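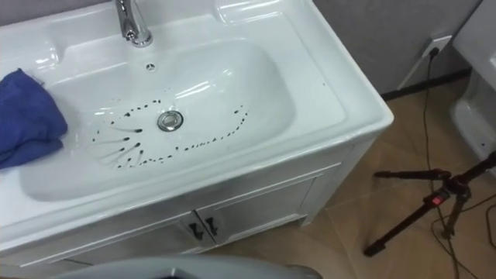 How often should I clean out a bathroom sink drain?

Every couple of months is plenty for most households, and once a month if anyone in the house has long hair or shaves at the sink. Put it on the same day as some other chore you already remember.

Clearing a Slow Bathroom Sink, Start to Finish
By Maricel Sison for Pondamus Home
Last updated 6 September 2020

I have lived in three houses and cleared the bathroom drains in all of them, usually in my slippers and usually right before company came. The one we're in now, on Padilla Street, has the slowest sink I've ever met. When we moved in you could brush your teeth, rinse, put the brush away, go and find your shoes, and come back to a puddle of foam still sitting there thinking things over. I let it go on like that for most of July, I'm sorry to say, and when I finally got down to it the whole job took less time than the phone call I'd been planning to make to the plumber.

So this page is for anyone with a slow sink and a free half hour. You don't need to be handy. You do need to be willing to look at something a little disgusting, but you've probably raised children or owned a dog or cleaned a refrigerator, and it's no worse than that.

What you'll need

A bucket or a deep dishpan
Rubber gloves
An old towel you don't love
A flashlight
A plastic drain strip (the long bendy kind with barbs down both sides)
Slip-joint pliers
An old toothbrush or a bottle brush
Dish soap
A small cup plunger, if you have one

The drain strip is the only thing you might have to go out for. Mine is a Caltora and came in a pack of 5, and I'm still on the second one. They're sold as throwaway items but they wash up fine under an outside tap if you have the patience.

Step 1. Empty the cabinet

Take everything out from under the sink. Everything, even the things at the back. I know it's tempting to push it all to one side, and I've done that, and I have dripped gray water into an open bag of cotton balls as a result. Lay the towel down on the cabinet floor and set the bucket right under the curved part of the pipe. That curve is the trap.

While you're in there, shine the flashlight up and run your hand along the joints. If you find a damp spot, make a note of it for later. A slow drain and a slow leak like to keep each other company.

Step 2. Deal with the stopper

There are three common kinds, and they come out differently.

The lift-rod kind has a knob behind the faucet that you pull up to close the drain. Underneath, a thin horizontal rod runs into the back of the drainpipe and is held there by a round nut. Loosen the nut by hand, slide the rod back an inch or two, and the stopper will lift straight out from above. Watch which hole in the strap the linkage clips into before you unclip anything. I put a dab of nail polish beside mine.

The push-to-close kind (some people call it a clicker) usually unscrews. Open it, hold the cap, and turn it counterclockwise. If the whole thing spins without rising, press a rubber glove flat against the cap for grip and try again.

The third kind just sits there, and you pick it up.

Whatever you've got, the bottom of it is going to be wearing a beard. Pull that off with your gloves or a paper towel, put it in the trash, and drop the stopper into a bowl of hot soapy water to soak.

Step 3. Fish the drain

Feed the plastic strip down slowly until it stops or until you're at the handle. Give it a half turn each way and draw it up again, slowly this time too. A fast pull flicks. You'll want to do this at least three or four times, wiping it off in between, and then once more after you think you're finished, because that last pass very often brings up the piece that was causing all the trouble.

Now run some water. If it goes down with a nice quick swirl you can skip straight to Step 6 and feel pleased with yourself. If it's still lazy, carry on.

Step 4. Try the plunger

Stuff a wet rag into the overflow hole first. This is the step people leave out, and then they write to me and say that plunging doesn't work on bathroom sinks. Without the rag you're only pushing air around in a circle.

Fill the basin with enough water to cover the rubber cup, set the plunger over the drain, and give it a dozen short, firm pushes without breaking the seal. Lift it off on the last one. Repeat if you see any improvement at all. If nothing has changed after three rounds, the trap is where you're headed.

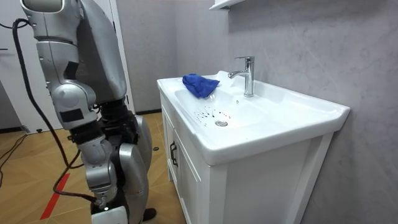
White bathroom vanity.

Step 5. Open the trap

Check the bucket. Then check it again, and please don't empty it into the sink you've just taken apart. I did that the first time, in front of my mother-in-law, and the water went exactly where you'd expect.

The trap is held on by two big slip nuts, one at each end of the curve. On plastic pipe you can generally turn them with your hands. On metal, use the pliers with a scrap of cloth between the jaws and the nut. Support the curve with your other hand as the second nut lets go, and tip the contents into the bucket.

Each joint has a washer inside, often a tapered one. Take a look at which way it's facing and lay the parts on the towel in the order they came off. If a washer is cracked or flattened, take it along to the hardware store and match it there. Ours was so stiff it had gone the shape of the pipe, and the man at Grerkach Hardware found me the right size out of a drawer without even asking what it was for.

Scrub the trap outside or in a utility sink with the bottle brush and dish soap. Look through the short straight pipe that goes into the wall as well, and run the drain strip a little way into that.

Put it all back together by hand first, both nuts loose, then wiggle the curve until everything lines up and tighten. Snug is enough! Plastic nuts strip very easily if you go at them with the pliers, and a stripped nut is a second trip to the store.

Step 6. Clean up and test

Scrub the stopper and the ring around the drain with the toothbrush. Get under the lip of that ring, and into the overflow opening while you're at it, where a surprising amount of gunk likes to live. For the overflow I squirt in a bit of dish soap, work a bottle brush around, and pour in 500 milliliters of hot tap water from a measuring cup, slowly, so it has time to find its way down.

Refit the stopper, then fill the basin nearly to the overflow and let it all go at once. Lie down with your flashlight and watch the joints while it drains. Run a dry tissue around each nut. If the tissue stays dry you can put the cabinet back together, and if it doesn't, give that nut another quarter turn and test again.

A word on baking soda and vinegar

I get more letters about this than anything else. It fizzes, it smells like dyeing Easter eggs, and it does freshen a drain that's merely a bit stale. What it won't do is dissolve hair. Use it if you enjoy it — I still do, sometimes — but do the fishing first.

As for the strong chemical drain openers, I leave them on the shelf. If one of them fails you're left with a trap full of something you really don't want on your arms, and you'd have to tell the plumber about it too. Never plunge a sink that has had drain opener poured into it.

When to stop and call somebody

If the tub and the toilet are slow as well as the sink, the trouble is further along than you can reach from the cabinet. The same goes for gurgling in one fixture when you empty another. And if a metal trap feels thin or flaky when you touch it, leave the pliers alone and have it replaced.

Keeping it running

Once a week I fill our basin with hot tap water and let it go in one rush. I also comb my hair in the bedroom now, which took some getting used to. A little mesh strainer would do the same job, though my husband finds them irritating to shave around, so we go without.

If your stopper is a type I haven't covered, leave a note in the comments with the make and what you can see from underneath, and I'll do my best to help you get it out.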